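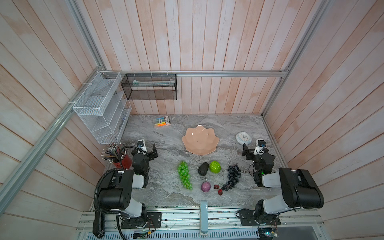
June 7, 2021

Sourdough rye, batch notes. Long entry, because the Birkow rye finally behaved and I want all of it written down before I forget what I did.

Starter first. Fed last night at the stiff ratio (1 part starter, 2 water, 3 flour) and left on the shelf over the proofer instead of in it. By morning it had domed and just begun to crack across the top, and the smell was wonderful, green apple and a little yogurt, none of the nail polish note we had all through May. I think we've been feeding it too warm. Efe said so weeks ago and I argued, so: Efe Nwankwo was right, it's in the book now.

Flour: Birkow whole rye, the coarse grind, new sack. It drinks far more than the Tullgate. I held back some of the water as usual and ended up putting every drop in, then another splash. The paste still stood up on the paddle. If you are swapping one flour for the other, don't trust the old sheet, go by feel and write down what you added. The Tullgate at that water would be soup.

Scald: 20 percent of the flour, boiling water poured straight over, stirred hard, covered, left to cool to hand warm. I tried adding the caraway to the scald this time, crushed, and oh, that was a good idea. The whole bench smelled of it. Previously we put it in dry at the end and got little hot spots of flavor with nothing between them. Keep doing it this way!

Main mix: scald, starter, rest of the flour, salt, molasses (the dark one, a bit less than last time). Low speed only, until no dry streaks. Scraped down twice. Rye doesn't want working and I have to keep my hand off the dial, I always feel I'm cheating it.

Total paste weight came out at 2,416 g, which divides nicely between two of the long Afolabi pans with enough left for a small tester in the round tin. I like having the tester. It goes in with the others and comes out early, and you get to cut something the same day without feeling guilty.

Bulk was short. Into the pans with wet hands, smoothed with the wet scraper, dusted with rye flour through the little sieve. Then wait for the cracks in the dusting. I used to go by the clock and I now go entirely by the cracks: fine ones all over, and the first pinholes just opening. Pan one got there first, it was sitting nearer the oven. Pan two lagged, so I let it lag and baked it on its own. Worth it, they both have the same top.

Bake: hot start with steam, then down for the long stretch. Internal on pan one was 97 C when I pulled it, on pan two 98. Both sound right when knocked. The sides had come away from the pan by themselves, no knife needed, and the Afolabi pans color the crust beautifully all the way down. The old tins leave it pale in the corners.

Tester, cut after lunch, much too soon: crumb a bit tacky on the blade, as expected, but no gummy line along the bottom. That line has been in every loaf for the last 6 bakes and I had begun to think it was the oven. Flavor is round and malty with a clean sour at the end. The caraway is everywhere and nowhere, you taste it after you swallow. I am so pleased with this.

What changed, for whoever picks this up (several things at once, I know, I know):
cooler starter, fed stiff
Birkow rye, all the water plus a splash
caraway in the scald
less molasses
each pan baked when it was ready

My money is on the starter for the gummy line. To check, next bake keeps everything the same and goes back to the warm feed. If the line shows up again we have it. Efe thinks the extra water matters too, which seems backwards to me, but see above about arguing.

Sendarier recipe: still want to try their version with the soaked old bread in it. We have a heel of last week's loaf in the freezer, bag is labeled. Toast it dark before soaking, the page is very firm on that. Maybe in July, when the new sieve is here.

Loaves are wrapped in linen on the rack, not to be cut before tomorrow, and that includes me. Will weigh both again in the morning for bake loss and put the figures on the next page.

Need: molasses, parchment, a second probe, rye flour for dusting (the fine one, not the Birkow).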